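Duan Hand-Held Gripper: Frequently Asked Questions

Last revised September 2018. Maintained by Merja Niskanen at the Pruvico shared workshop. Build files are in the Duan folder on the workshop server, revision 5.

What is Duan?

Duan is a pair of hand-held grippers built by members at Pruvico. The operator holds one in each hand and does a task with them. A camera in each unit records the fingers and the room, and the recordings are used later to teach the same motion to an arm. The arm is a separate project called Gusten and has its own page.

Do I need Gusten to build Duan?

No. The grippers record without an arm connected.

What does one unit weigh?

The printed shell alone is 233 grams at the infill setting in the build file. The weight with electronics depends on which camera board you fit, so weigh your own and enter the value in the config. Both units in a pair should use the same board.

Can I print the shell in one piece?

Only on a large-bed machine. The default files split it along the centerline. Glue the halves before fitting the vent grilles, as the slots are not square until the halves are joined. Sand the seam on the inside too or it will catch the ribbon cable.

Which pads should I use?

The textured rubber ones. Smooth silicone was tried on revision 3 and let thin fabric slide out sideways. Cut the pad slightly oversize, press it into the recess and trim with a new blade. Do not use instant glue. It leaves a hard edge that shows up as a bright line in the recording.

Why is the trigger stiff?

Usually the return spring is in backward. The closed loop goes toward the handle. If the spring is correct, check the pivot for support material. Zorica Grgić has added a reamed pivot to the parts list, which helps, but it needs a drill press.

How are the markers attached?

The pattern is printed on matte white card and fixed flat to the mount. Glossy card fails under ceiling lights. Every marker in the workshop must carry a different ID. If two share an ID, the tracker jumps between them and the session has to be thrown out. The ID list is kept on the inside of the tool cabinet door. Add yours before you print.

How do I calibrate a pair?

1. Close both grippers fully and zero the finger position.
2. Open both fully and save the second value.
3. Hold the units side by side, markers toward the tracking camera, for 60 frames.
4. Check the reported offset against a ruler. If it differs by more than 4 millimeters, repeat from step 1.

Repeat the whole procedure after any drop, even if nothing looks broken.

Does the lens need its own calibration?

Yes, once per lens. It is a very wide lens and straight beams come out curved near the sides of the picture. The Tredau script removes this in software. Store the raw files as well, as the script has changed twice since July and old corrected files cannot be converted back.

What should I use for a first task?

Cloth. It is light, it cannot damage the fingers, and a bad grip is obvious in playback. Lay it over a chair or another low surface with clear floor on your side. Start with one hand and keep the other gripper open, then move on to two-handed folds.

What do cloth handling and the gripper views look like?

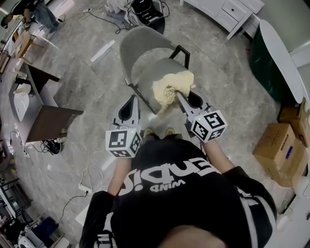

Right gripper closed on the cloth, left gripper open.

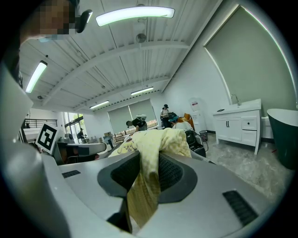
Cloth lying across the pad.

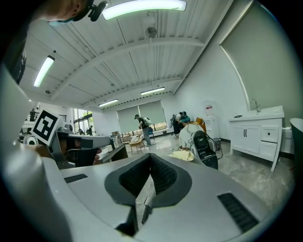
The second gripper at left, with its marker card on top.

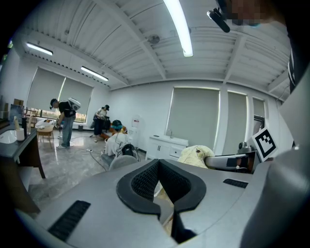
Marker at right, cloth over the back of the chair with the orange seat.

The recording stops after a few seconds. What is wrong?

In most cases the storage card is too slow. Test it with the write check in the Tredau script. If the card passes, look at the cable where it enters the handle. Revision 4 had no strain relief there and the conductor breaks inside the jacket, where it cannot be seen. The printed clip in the current files fits revision 4 handles without changes.

Can the pads be cleaned?

Wipe them with isopropyl alcohol and let them dry before closing the fingers. Lint in the mesh reduces grip long before it is visible. Replace a pad when its edge starts to lift.

Can I borrow the workshop pair?

Members can, within the building. Enter your name and the session length on the sheet by the print station. Return both units with the fingers open so the springs are not left loaded.

Where do I report a fault?

Write to Merja through the Pruvico member board. Give the revision number, the camera board and the calibration offset. Attach the log file as text.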